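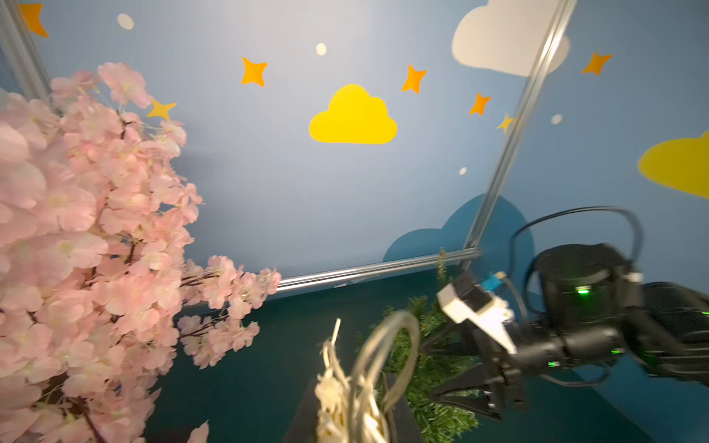
Search this site Search

I signed our club up for the Holonen student challenge in January, and since then most of my free evenings have gone into it. The task this year is two-armed handling of soft objects. Each team picks its own objects and gets 20 minutes at the table for scored runs.

We meet at Hestberg, in the room past the print shop. There are 11 of us on the list, though a normal evening is smaller than that. Dilek Karabulut keeps the logs and decides which runs count. She is strict about it. If a hand goes over the table during a run, the run is thrown out and we start over.

The first weeks went to calibration. The two arms disagreed about where the table was, and it took us a long time to find the bad value in the config file. After that we practiced on foam blocks, and those went fine. Plants are harder. Stems bend when you close on them, and the grip that works on one side pushes the whole thing toward the other arm. 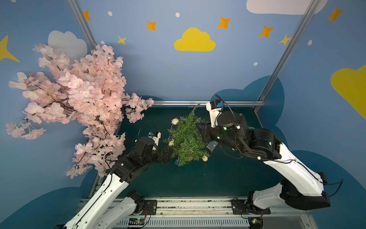
Our scoring sheet for the plant task has two parts, contact and hold. Contact means both grippers reach the plant from opposite sides. Hold means they stay there for the full count without tipping it. We use the bushy one in the round pot, with the string of rattan balls wound through it, and the battery box for the lights has to be left alone. Touching the box costs 2 points. I argued for taking the lights off and lost.

The goal is 100 logged runs before we submit. Ağca wrote the script that sorts them into folders, and Junden is the name we gave the controller, so if you see that word in the club notes it means the software.

Next job is slowing down the closing speed on the right side and repeating the hold test. I'll post the numbers when Dilek has checked them.

Posted 03/10/2026

This site uses cookies. By continuing to browse you agree to their use. Accept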